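Why Is Red So Red? The Story of Dye

Open your sock drawer and take a good look. How many colors are in there? If you had been born a thousand years ago, the answer might have been brown, cream and a sort of tired gray. Today we can have socks the color of limes or thunderclouds, and it is all thanks to dye!

What is a dye, anyway?

A dye is a color that soaks right into a thread and hangs on. Paint is different. Paint sits on top of things, like frosting on a cake, and you can often scratch it off with a fingernail. Try scratching the color off a dyed T-shirt and you'll be there all day.

Threads are made of fibers, and fibers are made of molecules — bits of stuff so tiny that you can't see them even with a school microscope. Dye molecules are tiny too. In a pot of warm water they drift around, bump into the fibers and slip inside. Some of them grab hold, and the ones that don't grab get rinsed away down the drain.

Red from a root

One of the oldest reds in the world comes from a scruffy plant called madder. Its leaves are green and its flowers are a pale yellow, so you would never guess its secret. Dig it up and the roots are orange-red inside! People dried the roots, ground them to powder and simmered them with wool to make brick reds, rusty oranges and warm pinks.

Madder takes patience. The roots are usually left to grow for two or three years before anyone digs them up. Imagine waiting that long for a new scarf.

Red from a bug

Now for the really amazing one. In Mexico and parts of South America there is a little insect called cochineal that lives on prickly pear cactus. It makes a red chemical called carminic acid, which helps protect it from hungry ants. Squash a cochineal and you get a bright crimson smear.

People in the Americas were using cochineal long before European ships arrived. When the Spanish took it home in the 1500s, everybody wanted some, and it became one of the most valuable things those ships carried. Buyers in Europe argued about what the dried insects even were. Many thought they were seeds!

The sticky helper

Plant and insect dyes often need a helper called a mordant. The word comes from French and means "biting." A mordant is a kind of mineral salt, and it works like a handshake between the dye and the fiber, holding on to one with each hand. A very common one is alum, which some people use to make crunchy pickles.

Change the mordant and you can change the color. Madder with alum gives a cheerful red. Madder with iron goes dark and purplish. Same root, same pot, totally different sweater!

Red today

Most red clothes now get their color from dyes made by chemists. The first famous one wasn't red at all. In 1856 a teenager named William Perkin was trying to make a medicine in his home laboratory, and he ended up with a purple goo. He was 18! The goo turned out to be a wonderful dye, and soon chemists everywhere were hunting for more colors.

Different fibers need different dyes. Cotton comes from a plant and loves water, so its dyes are mixed into water and can join up tightly with the fiber. Polyester is a plastic, and it does not like water much. Its dyes have to be pushed in with lots of heat, often at temperatures hotter than 100 degrees Celsius, inside a sealed tank. Fleece is often made of polyester, and so are lots of sports shirts. 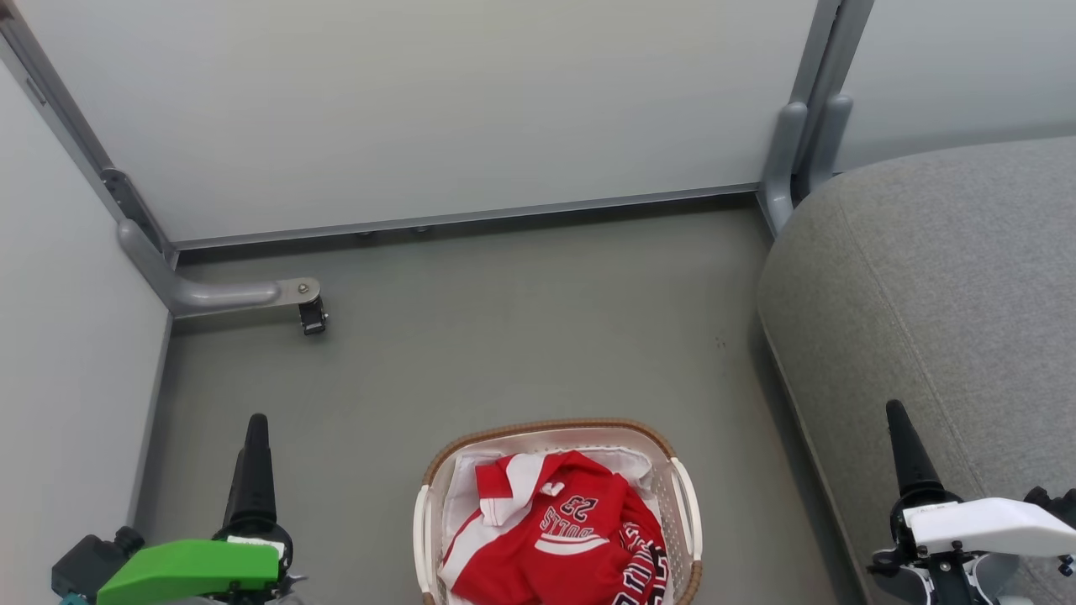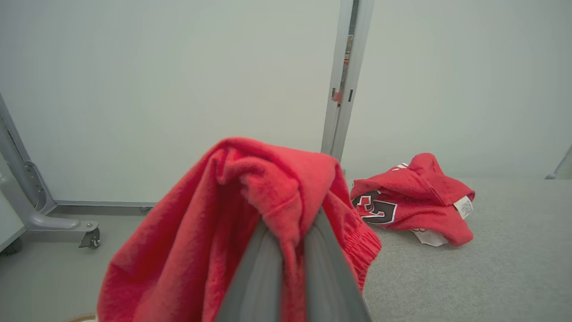
Red cloth comes in plenty of kinds, from team jerseys to fuzzy fleece.

Ruwan Sarkar wrote to us with a great question: my new red towel turned my white T-shirt pink, so does that mean the dye in it was bad?

Not always, Ruwan! Cloth in a strong, dark color can have extra dye left over that never found a place to hold on. In the wash, those loose molecules float off, and a white T-shirt is full of empty places to land. Cool water helps, and so does washing new red things by themselves the first few times. A towel that keeps on leaking, wash after wash, probably wasn't dyed or rinsed very well.

Try it: onion skin yellow

You don't need madder or bugs to be a dyer. Ask a grown-up to help with the hot part.

Fill a small pot halfway with the dry, papery skins of yellow onions. Cover them with water and simmer for an hour, then let the pot cool and strain out the skins. Put in a piece of wet white cotton or wool, warm it gently for another half hour, and leave it overnight. Use an old pot that won't be needed for cooking again.

Rinse your cloth in the morning and hang it in the shade. Wool usually comes out a deep gold, and cotton is often paler. Put a strip of each in the same pot and see which one drinks up more color. Then try red onion skins — the color they give is a surprise, and we're not going to tell you what it is!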